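Power strip with colored sockets and a switch for each one — how do I sort out this cord mess?

Home & Desk Help > Cables, cords and chargers

Posted by Nnamdi Ugwu

Hi all! I've been reading old threads here for a couple of evenings and most of them are about hiding cords behind a TV, which I don't have, so I'm just going to ask.

I have one white power strip with the sockets in different colors (pink, blue, yellow, a sort of teal) and a second, smaller strip that's teal all over with white outlets. Plus the usual pile that comes with them: a red power adapter, a small pink plug, a thin bluish cable, a yellow-orange cable that never stays where I put it, and a bundle of white cable that I have given up untangling at least twice. 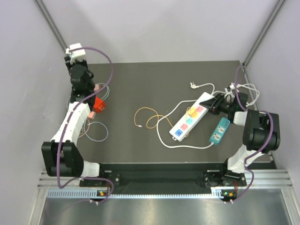 What I want is a system I can keep up. I get everything straight on a Sunday-best kind of mood, and by the next morning the cords are back in loops and I'm pulling on one to see which end moves. I can't be the only one who does this.

So, a few things I'm stuck on. Do I leave both strips out on the table, or pick one and put the other away? Is it worth matching chargers to the socket colors, or is that the kind of thing that looks nice for a day? And the long white cords — do you coil the extra or let it run loose? A friend told me never to coil anything and then couldn't say why.

I did look at cable boxes. The Voner one is nice but I'd lose sight of the colors, and then what did I get a colored strip for? Budget is small. I'd like to spend it on ties and labels if that's all it takes.

Oh, and I can't screw anything to the table. Clips with a sticky back are fine.

Thanks in advance!

3 replies

Povilas Kairys

Okay, this is my favorite kind of problem, so sorry for the length!

Start by unplugging the lot. I mean both strips from the wall first, and then every charger out of the strips. It feels like a big step for a small job but you can't sort cords while half of them are pinned down. Then pull each cord out by itself, starting with whichever one lies on top, and lay it straight. The white bundle goes last. It'll be a lot easier with nothing else threaded through it.

On one strip or two: count what you really have plugged in on an ordinary day. If it all fits on the white strip with room to spare, put the teal one in a drawer. If it doesn't, keep both out, but give each its own wall outlet. Please don't plug one strip into the other! I know it's tempting when the cord is right there, and plenty of people do it, but you end up pulling everything through a single outlet and strips aren't made for that.

Where you lay them matters more than you'd think. I like a strip along the back of the table with its cord leaving from the side nearest the wall outlet. If it sits at a slant in the middle, every cord has to go around it, and then they cross, and then you're back where you started. Two strips at two different slants is worse again.
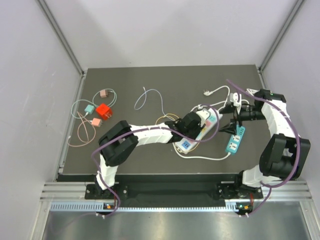
For the long white cords, don't wind them tight. A tight coil holds heat when there's a real load on it (a heater, say, though I hope you're not running a heater off this) and it's also hard on the cord where it bends. I fold the extra back and forth in long flat loops, as wide as my hand, and put one soft tie around the middle. The hook-and-loop kind, so you can undo it without scissors. I bought a pack of 80 from Flolik ages ago and I'm still using it up. You'll lend half of them out, just so you know.

Sticky clips: wipe the table, let it dry, press the clip on and leave it overnight before you put a cord in it. I skipped that the first time and found them all on the floor by breakfast.

Label both ends of each cord, not just the plug end. A bit of masking tape folded over like a little flag does the job. Write what it charges, never "white one."

Aaltonen

Agree with most of that, though I think the drawer is where strips go to be forgotten. I'd keep the teal one out and use it only for things that come and go.

About the colors: yes, match them! I do it at my place and it's the one part of my setup that has lasted. Yellow charger with a yellow cable, light blue charger with a gray cable, and I know which is which without bending down to read anything. The chargers don't even have to go in the socket of their own color. What counts is that the charger and its cable look different from the next pair along. 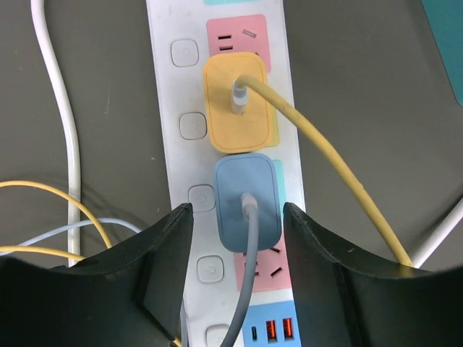 Big square chargers are the thing to plan around. They spread over the socket face and sometimes poke over the one next door, so put those in first and see what space is left for the slim plugs. If two blocky ones crowd each other, skip a socket between them. You lose a spot but you don't have to force anything.

Since yours has a switch for every socket, use them. I turn off whatever I'm not charging and leave the charger where it is, which means fewer plugs going in and out and fewer loose cords lying around. Check which switch goes with which socket, with a lamp or something, before you put labels on. I got mine wrong by one all the way down and spent a week thinking my phone cable had died.

The switches get grubby too. Unplug the strip at the wall, dry cloth, done. No spray!

Talell

get a basket. everything in the basket. that's what I do

(ok I read the rest and Povilas has a point about the slanted strips, mine is at a slant and it drives me nuts)

Nnamdi Ugwu

Thank you, all of you! Going with soft ties and tape flags first, and the strips move to the back edge tonight. I had never thought about which side the cord comes out of. The basket is plan B, Talell — I may need it for that white bundle.

Does anyone know if masking tape leaves gunk on a cord after a few months? I'd rather ask now than in May when it's hot in here and everything goes sticky.

Povilas Kairys

It can, a bit, if it sits in the sun. Painter's tape comes off cleaner, so I'd use that near a window. Fold it onto itself so only a thin line touches the cord and you'll be fine either way.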